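Search notebook Go Advanced

February - bench notes, Skirnora eval, day 2

Loaner license from Cikmont is good for 15 days. Installed the Skirnora push-planning package on the bench controller this morning. Installer wanted an older driver than ours; Mahlet Gidey pinned it in a separate environment. Controller now boots clean. Watchdog left at 500 ms, vendor default.

Tool offset redone after lunch. First value was off by almost 2 mm in z, my error (measured from the collar face). Entered the corrected number in both config files.

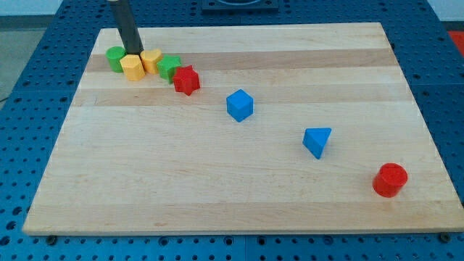
Skirnora takes typed commands and returns a tip path in the board plane. The quote lists block sorting as a standard task, with shape and color both usable as references. Color alone won't do for our command list: there's a green star and a red star, and the yellow heart sits in a tight group with them. Commands need both words. The blue cube and the blue prism stand clear, so I'd start with those and leave the cluster for later.

Open items:
- Fatima Effiong wants the Fosance quote next to this one before we commit. Ask if support is billed per seat.
- Manual section 9 gives speed limits with no units - email Cikmont.
- Back up configs before the next update.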